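칸막이 가벽에 붙은 빈 오픈 선반, 뭘로 채워야 할까요?

작성자: 선반초보
5/7/21 | 조회 652

안녕하세요, 눈팅만 하다가 처음 글 올려봅니다. 2월에 작은 작업실로 이사를 왔는데요, 들어올 때부터 하얀 곡선형 칸막이 벽이 하나 서 있었어요. 키가 꽤 크고 벽 왼쪽으로는 네모난 칸이 줄줄이 있는 흰색 오픈 선반이 짜여 있습니다. 처음엔 와 수납 공짜다! 하고 좋아했는데 막상 살아보니 몇 달째 텅텅 비어 있네요ㅠㅠ

벽에는 전 주인이 두고 간 타원형 거울이 걸려 있어요. 테두리가 하얀색이고 소용돌이 무늬 조각에 위쪽에 장식까지 올라간, 좀 공주님 스타일? 처음엔 떼려고 했는데 보다 보니 정이 들어서 이건 그냥 두고 싶어요. 거울 맞은편에는 작은 흰 테이블이랑 어두운색 사무용 의자들이 있고 창문도 그쪽이라 낮에는 거울에 다 비칩니다.

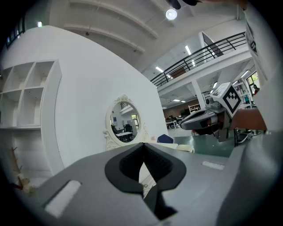

거울 달린 가벽과 비어 있는 선반 칸들

고민은 두 가지예요. 첫째, 선반에 바구니를 넣자니 답답해 보일 것 같고 책을 꽂자니 색이 알록달록해서 거울이랑 싸울 것 같아요. Jillavo에서 나온 천 바구니를 장바구니에 담아놓긴 했는데 칸마다 다 넣으면 사물함 같아지려나요? 둘째, 벽 앞에 세워둔 장식용 나뭇가지요. 잔가지가 삐죽삐죽한 가느다란 건데, 선반에 물건이 들어가면 너무 어수선할까 봐 치울까 말까 하고 있어요. 비슷한 구조 쓰시는 분들 어떻게 하셨는지 궁금합니다. 참고로 예산은 많지 않아요...

흰벽집사
추천 80

저희 집 거실에도 비슷한 칸 선반이 있어서 지나가다 답 남겨요. 저도 처음에 바구니로 싹 채웠다가 진짜 탈의실 되는 줄 알았습니다ㅋㅋ 지금은 맨 아랫줄만 바구니 넣고 (충전기, 멀티탭, 영수증 같은 못생긴 것들 전부 거기로) 위쪽은 띄엄띄엄 놔요. 한 칸에 하나만 두거나 아예 비워두거나요. 책은 색이 걱정되시면 큰 책을 눕혀서 쌓고 그 위에 작은 화분 하나 올려보세요. 세워 꽂는 것보다 훨씬 차분해 보여요.

그리고 거울 바로 옆 칸은 꼭 비워두세요! 거울 테두리가 이미 화려해서 옆에 뭐가 있으면 둘 다 안 보이더라고요. 저는 Brinow 도자기 화병을 거기 뒀다가 일주일 만에 옮겼어요. 나뭇가지는 저라면 그대로 둡니다. 흰 벽에 흰 선반이면 그런 선 하나가 있는 게 예뻐요. 아 그리고 바구니 사기 전에 칸 안쪽 폭이랑 깊이를 꼭 재보세요. 저는 대충 눈으로 보고 샀다가 전부 반품했습니다...

보통사람524

바구니 ㄴㄴ 먼지 쌓여요. 문짝 다는 게 답

모서리수집가

윗분 문짝 얘기도 일리는 있는데 가벽이 곡선이라고 하셔서 좀 걱정이 되네요. 선반 앞면이 평평한지 먼저 보셔야 해요. 조금이라도 휘어 있으면 문이 뜹니다. 저는 예전 사무실에서 Adgate 경첩 사다가 직접 달아봤는데 반나절 씨름하고 결국 천 가리개로 바꿨어요. 압축봉에 얇은 리넨 걸어두면 돈도 얼마 안 들고 질리면 빼면 됩니다.

하나 더요. 가벽에 짜 넣은 선반은 얼마나 버티는지 겉만 봐서는 몰라요. 무거운 책이나 공구는 아래 칸부터 넣으시고 위에는 가벼운 것만 올리세요. 거울도 전 주인이 걸어둔 거라면 한번 내려서 뒤쪽 고리랑 나사 확인해 보시는 걸 추천드려요. 두 사람이 같이 하시고요!

선반초보 (글쓴이)

우와 다들 감사합니다. 일단 줄자부터 샀어요ㅋㅋ 아랫줄만 바구니로 가고 나뭇가지는 살려두기로 했습니다. 거울은 주말에 친구 오면 같이 내려볼게요.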